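How to get hard water film off plastic kitchen stuff

Posted by Leanne Bainbridge, 26 October 2022

Quick one today, got a pile of emails on this after the kettle post.

If your plastic has gone cloudy, try a fingernail first. Scratch a corner. Comes off chalky = minerals, keep reading. Doesn't budge, feels smooth = the plastic itself is worn and you can stop here, sorry.

What you need

White vinegar, the plain cheap kind
Baking soda
Old toothbrush, soft
Dish soap
A tub or sink big enough to lay the thing down in
Two towels

Step 1. Wash it normal first. Soap, warm water, rinse. Grease on top of the film keeps the vinegar out and you'll be standing there an hour wondering.

Step 2. Mix one part vinegar to one part warm water. Not boiling. Thin plastic warps, ask me about my salad spinner lid.

Step 3. Soak 30 minutes. Flip, soak another 30. Anything too tall for the sink, wrap it in paper towels soaked in the mix and leave it alone.
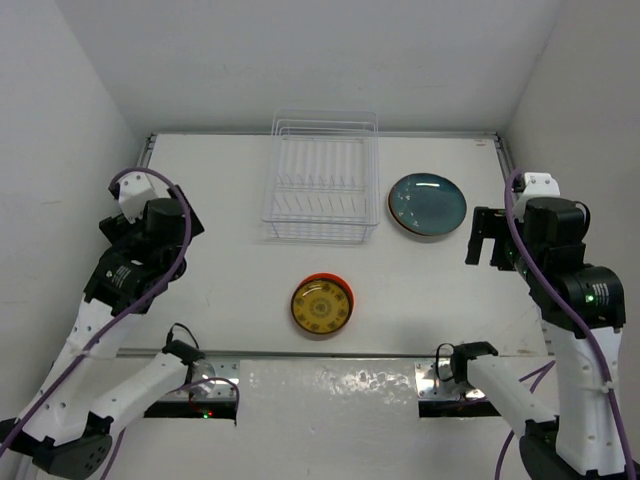 Reading time: 2 min

Step 4. Toothbrush. Get down between the prongs on a clear dish rack, and into the corners where water sits. Short strokes, light hand. No steel wool, no green scrubby pads, they leave haze you can't get back out.

Step 5. Stubborn spots: baking soda and a few drops of water, make a paste. Dab on, wait five minutes, rub with a finger. Rinse the vinegar off before you do this or it just fizzes and cancels out.

Step 6. Rinse, rinse again. Dry with a towel right away. Air drying puts the spots straight back, espcially if your water is as bad as mine (tested at 274 ppm in April, yikes).

How often

Once a month here. Soft water, maybe twice a year. A quick wipe with a dry towel at night buys you a few extra weeks.

Don't

Mix vinegar with bleach. Ever.
Use it on rubber feet or seals for long, pull them off first if they come off
Run thin plastic in the dishwasher on hot to "finish the job"

From the comments last time

Torben Fuchs asked about lemon juice. Works, slower, smells nicer. Citric acid powder also good, one tablespoon to a quart of water, and cheaper if you do alot of it.

Fidelina Sotelo says she does hers in the bathtub, all of it at once. Fine by me, rinse the tub after.

Faucet heads next, when I get to it.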